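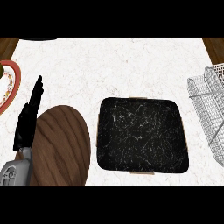

Choosing Worktops for Shared Student Kitchens: Project Report

Adalberto Miranda
Second-year project, Building Materials and Interiors
Submitted Tuesday, September 18, 2018

1. Purpose of the project

The project examined how worktop materials perform in kitchens used by several households at once. The study was carried out at Drunomden, a hall of residence in which 21 kitchens are each shared by up to eight students. The accommodation office intends to replace the worktops in stages and asked for an account of the present condition of the surfaces, together with a recommendation.

Pale marble with light veining was included in the comparison at the request of the office, which had received an enquiry from prospective residents. The remaining materials were laminate, solid beech and stainless steel.

2. Method

The work had three parts. The first was a survey of the existing worktops, recording burns, knife marks, swelling at the joints and staining near the sink. The second was a review of the hall's repair log, which holds 2,203 entries for all parts of the building. Entries that did not concern kitchens were set aside. The third was a small staining test on offcuts supplied by Bukico, a local stonemason and joiner.

For the test, lemon juice, black tea, cooking oil and turmeric paste were left on each offcut overnight. The offcuts were then washed with warm water and ordinary washing-up liquid, dried, and compared with an untreated piece in daylight.

3. Findings

Damage in the existing kitchens was concentrated at the joint beside the sink. Water had entered the core of the laminate in most cases, and the repair log shows that resealing had been requested more than once for the same joint. Burns were less common than expected and were found mainly beside the hob.

In the staining test, the marble lost its polish where the lemon juice had stood, and turmeric left a yellow mark that washing did not remove. Beech darkened under the tea but could be sanded back. Laminate and steel showed no lasting change, although steel scratched readily during cleaning.

Residents who returned the questionnaire placed ease of cleaning first. Several wrote that they would accept a plainer surface if the gap behind the sink were properly closed — a point which the survey supports.

4. Limits of the study

The offcuts were new and had seen no daily wear. The marble had not been sealed before testing, and a sealed piece might have given a better result. Prices were obtained from one supplier only.

5. Recommendation

Laminate with a one-piece sink section is recommended for general use. Steel should be considered beside the hob. Marble is not recommended for shared kitchens. A trial installation in 4 kitchens is proposed for October, with the joints to be inspected at the end of the spring term.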